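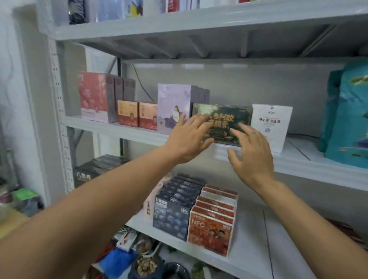 Ginseng and gelatin paste box on the middle shelf, white probiotic carton next to it.

Nurmi notebook, October
Passport validity rules, second pass

09:15
Picked up from where Toivo left off. The question is still the same: when the table says a traveller needs six months left on the passport, six months counted from what? Some places count from the day of arrival, some from the day the traveller means to leave, and a fair number of the source pages don't say. The old loader treated all of them as counting from arrival. The new one has a separate field for the start point, which can be arrival, departure, end of permitted stay, or blank.

Ran both loaders over the full rule file, 2,611 rules. They disagree on 53. I had expected more, but most rules are written against arrival anyway, and the blanks fall back to arrival in both versions, so they don't show up as a difference. That is a problem in itself and I come back to it further down.

Saved the list of 53 in the shared folder under validity, with the old result and new result side by side. Please don't sort that file in place. Seija's notes refer to line positions.

10:40
Went through the list by hand. 28 of them are plain cases where the source text says departure and the old loader ignored it. The new result is right in all of those. Marked them as closed.

The other 25 are a mixture. Several come from the same sentence pattern, "valid for six months beyond the period of stay". The new loader reads this as end of permitted stay, so a traveller who is allowed ninety days but only plans to stay a week is told they need nine months on the passport. The old loader said six months from arrival. Neither looks right to me. I think the writer of the page meant the intended stay, but the phrase can be read both ways and I don't want to settle it by guessing.

Asked Kalevi, who dealt with airline check-in desks for years before coming here. His view is that desk staff would work from the return ticket date. He also said that if there is no return ticket, they go for the longest reading and let the supervisor sort it out. Noted as his opinion, not as a source. We still need something in writing.

For now these stay flagged as "ambiguous – period of stay". The page should show the traveller both dates and say which is the stricter one. Lempi will look at the wording.

11:30
Blank passport pages. Same job, different column. The field is a whole number, and the source pages say things like "two facing pages", "two unused visa pages" and "one full page per stamp". All of them are being stored as 2 or 1 with the rest thrown away. Facing pages matter. A passport can have two blank pages that aren't opposite each other, and a traveller with one of those would get a green tick from us and could be refused at the desk.

Added a second column, page_note, free text, to carry the wording across. It isn't pretty but it stops us losing things. Toivo wants a proper list of allowed values. I agree, only not this month, and not before we have read all the page rules once with our own eyes.

Also found one rule where the number of pages had been read out of a telephone number in the footer. Fixed by hand. Added a check that rejects any page count over six.

13:20
Second look at the test travellers. We keep a small set of made-up passports with dates chosen to sit just on either side of each limit. Renewed them in spring and have been using them since without thinking about it. The dates are fixed, so half of them have now drifted to the wrong side, and the tests still pass for the wrong reason: a passport that expired in August is refused under any rule at all.

Changed the set so that expiry is worked out from the day the test runs. Kept the old fixed ones in a folder called old_fixed for anyone who wants to repeat the earlier results.

Month ends caught me out. Six months after 31 August is not a real date. The library we use gives the last day of February. The old loader's own date code gives a day in early March. The difference can change the answer for somebody, though not often. I went with the last day of the month and wrote a comment in the code. If any of the source pages states its own way of counting I haven't come across it.

14:05
Call with Sindbridge. They take our file for their booking form and have noticed that answers changed for some routes after last week's trial upload. Explained the start point field. They'd prefer that we send one final number of months and leave the start point out, because their form has only one box. Told them that the single number is what got us into this. Agreed that they will get both for the trial, and that they can ignore the second field at their own risk until the form is changed.

They also asked about transit. A passenger changing planes without going through passport control is usually outside the validity rule, but some of our rows apply it to transit as well. I couldn't tell them on the phone which rows come from a source and which were copied down from the row above. Need to find out.

15:10
Found out. The copied ones date from the Mallurport import, where an empty transit cell was filled with whatever was in the entry cell. There is a line in Seija's notes from the time saying "filled down, check later". It wasn't checked. Rows from that import carry the source code MP, so they can at least be found. Set the transit value to unknown on all MP rows. The page will now say that we have no information on transit for those, and people will complain, and I'd still sooner have that than a wrong answer.

Seija came by and confirmed it. She thinks the stamp fee column in the same import had the same treatment. Not touched today.

15:50
Back to the blanks. A blank start point means the source didn't say. The loader falls back to arrival, which is the more generous reading for the traveller and so the worse mistake if it is wrong. Options we talked over:

Keep arrival as the fallback and add a note on the page. Easy, and most people won't read the note.

Fall back to departure. Safer, but it will tell some people to renew a passport that is perfectly good, and that costs them money and a few weeks.

Show no result without a stated start point. Too many gaps. The page would be useless for a lot of destinations.

Toivo is for the second, Kalevi for the first. I lean towards the second where the trip is longer than a month and the first otherwise, but I can see that a rule like that is hard to explain to a user. Left open. Impi to decide with Treledberg, as they pay for the checks and they answer the e-mails when it goes wrong.

16:30
Reran everything with the changes in. All closed rules come out as expected. The ambiguous ones print both dates. One failure, in the emergency passport rules: the loader drops the sentence "not accepted for visa-free entry" when it comes after a line break. It had the same fault in the old version, so at least it isn't new. Logged it under parser, line breaks.

Left to do
Lempi: wording for the two-date result, short enough for a phone screen.
Seija: stamp fee column on the MP rows.
Toivo: line break fault, then the list of values for page_note.
Kalevi: try two of the consulates by e-mail on "period of stay" and file the replies, whatever they say.
Me: read the rest of the page rules. Got as far as the letter K.

Trial upload is on hold. The live file is still the old loader's output, unchanged.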